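4.2 How complaints about local officials reach the public

We turn now to the part of the Orkildale material that took us the longest to make sense of, and that we have come to be rather fond of. In the months before the county vote, unsigned leaflets accusing office holders of steering road contracts to friends were passed around at bus stops and market stalls. Most of them were gathered up again within hours. What interested us was the slower life these accusations went on to have after the paper itself was gone – in barber shops, on call-in radio, and in the letters that residents sent to the county clerk.
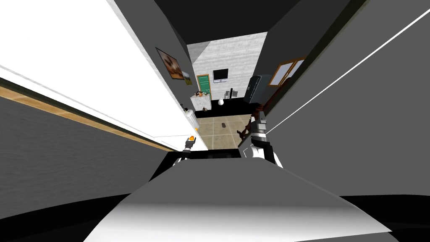 We collected 15 leaflets in all, some of them badly creased, and read each one alongside the clerk's log of formal complaints. The match was looser than we had hoped. Many leaflets named an office but no person, and a good number of the formal complaints named a person but no contract, so that a reader holding both would still be left guessing who had done what. Residents often told us that a charge had to squeeze through a tight place before it could count as a complaint, and we thought of them when looking at the narrow gap between two tall dark structures in Figure 3a. The clerk's form has a gap of its own: it asks for a tender number, and very few people outside the county building have ever seen one.

Two of the wards, Jinus and Merkska, stood out. In Jinus the leaflets were read aloud at a ward meeting in January, and the ward's representative answered them from the floor for the better part of an evening. In Merkska there was no such meeting, and the same claims went around for weeks, growing a little with each telling, until the sums mentioned were larger than the whole road budget. We do not want to lean too hard on a comparison of two places, but the difference was hard to miss for anyone who spent time in both.
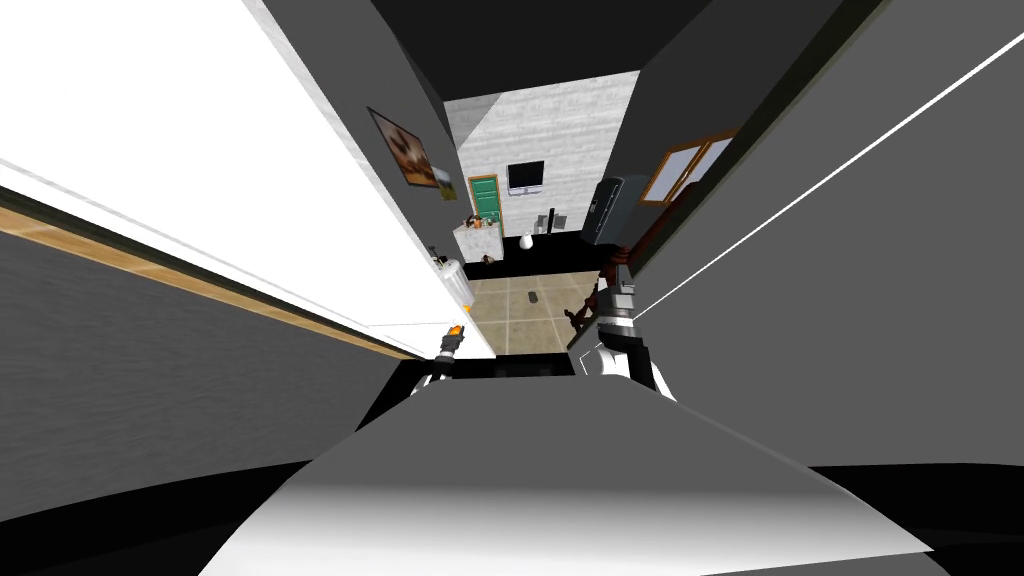 Min-kyu Yeom, reading an early draft of this section, objected that we were giving the Jinus meeting too much credit. The representative there was well liked to begin with, he pointed out, and a less popular one might have been shouted down and left the ward angrier than before. We think this is a fair worry, and we have softened our wording because of it. Rüdiger Schmieder took the other side and felt that even a noisy meeting gives people a shared account to argue over, where a leaflet read alone on the bus does not.

We went back to our interview notes with both remarks in mind. Three residents of Wendt, a ward we had nearly left out, described a meeting that did go badly, and all of them said they would still rather have had it than not. We take that as modest support for Schmieder's view – though of course people who agree to a long interview may be the kind who enjoy a meeting.

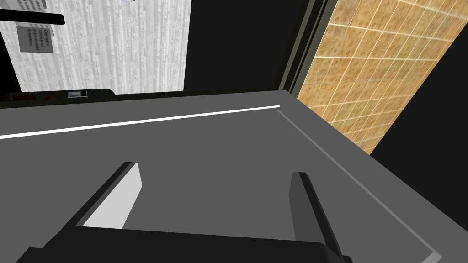
Figure 3. Two-fingered gripper over a flat gray surface, simulated view (c).

The clerk's log also tells us how long residents waited for a reply, and we take up those waiting times in the next section, along with the question of whether a signed complaint was answered any sooner than an unsigned one.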